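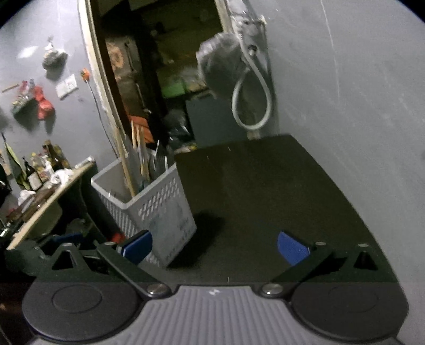 Pleltelano Two-Finger Hand Gripper

Product code: 3191-K
Page updated 9/11/18
Price: £79 (spare pair of blue fingertip pads, £5)
Sold by Nullton

I get asked the same thing every time I put one of these in the post: can a machine tidy my workshop yet? Short answer, no. Longer answer, it can do bits of it, slowly, if you've set everything out nicely beforehand (and if you've done that, you've more or less tidied the workshop yourself!). I've been selling grippers and bits of arm to hobby people and small shops for a good while now and I'd sooner you bought one knowing that.

So what is the Pleltelano? It's the business end without the robot. You hold it in your hand, you do the chore, and you find out whether two fingers are enough for it before you spend proper money on an arm. I think everybody should do this first. I spent most of April going round my own place with one and it changed my mind about which jobs were worth bothering with.

What you get

Gripper body, ribbed, in grey
Two black linkage arms, fitted
Two black side brackets, open triangle pattern
Two blue fingertip pads, fitted
Hex key and a folded instruction sheet

Opening between pads: 68 mm at full stretch

What it's good at

Bottles and jars are lovely. Round, firm, standing up, and the pads get a decent hold on them. Small boxes are fine too, so long as there's a bit of room either side for the fingers. If your job is moving one sort of tub from one bench to another all day, I'd say go ahead and look at a Clasari arm, because that's a job a machine can have.

What it's not good at

Cloths. You can pinch one up easily enough, but getting it folded is another matter, and a heap of them is worse, as you pull at one and three come along. Plastic bags hung on hooks are a pain as well. They squash away from the fingers, and whatever's in them swings about.

Then there's long stuff stood up in a basket, dowels and rods and old handles. I thought that would be simple! Pick one, lift it out. But they lean on each other and cross over, so you have to wiggle, and you don't notice how much wiggling your own wrist does until you've got a gripper on the end of it. Flat things lying on a flat surface, a tray or a lid say, need sliding to the edge first. You and I do that without thinking. An arm has to be told.

And cables. Please don't write to me about cables.

Will it fit my arm?

It goes straight on to the Clasari with the two side brackets. For the Koo you'll need the adaptor ring, so mention it when you order and I'll put one in the box. Other makes, send me the bolt pattern and I'll have a look.

Looking after it

Wipe the pads with a damp cloth, as dust makes them slippy. Check the screws at the bottom of each linkage arm now and again and nip them up with the hex key. Don't oil the linkage.

Postage and returns

Goes out second class unless you ask otherwise. If you try it round the house and decide the washing-up is still yours to do, send it back clean and in its box and I'll refund you, less the postage.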